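Lab 2 notes: comparing wedge grippers on thin objects
Instructor: Humaira Ansari
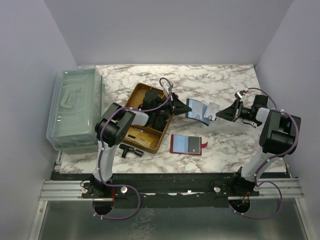 Fig. 1. Two-arm cell during the card task, one card in each gripper, red wallet open on the table.

The Tenetti sales sheet says its wedge fingers handle "any flat item." Treat that as a claim to be tested. Cards are a mean test: thin, stiff, slippery, and hard to get a finger under when they lie flat on a smooth top.

What we want to know is how often a grasp starts from the table with no help. A card lifted off the rim of a tray doesn't count. Neither does one a student has nudged into place, and last term's log has plenty of those.

Honeylyn Tan ran 300 trials with the Hanow controller and got a success rate I don't believe. Her script scored a grasp as good when the fingers stopped closing early. Fingers also stop early when they jam against the tabletop. Read her log before lab and mark every trial where you think the score is wrong.

Handing a card from one arm to the other is a separate skill. Score it separately.

For the write-up:
State the grip force setting for each arm.
Report failures by type.
Don't quote the vendor's repeatability number unless you measured it.

Questions go to Erlinda Castillo, room 3070.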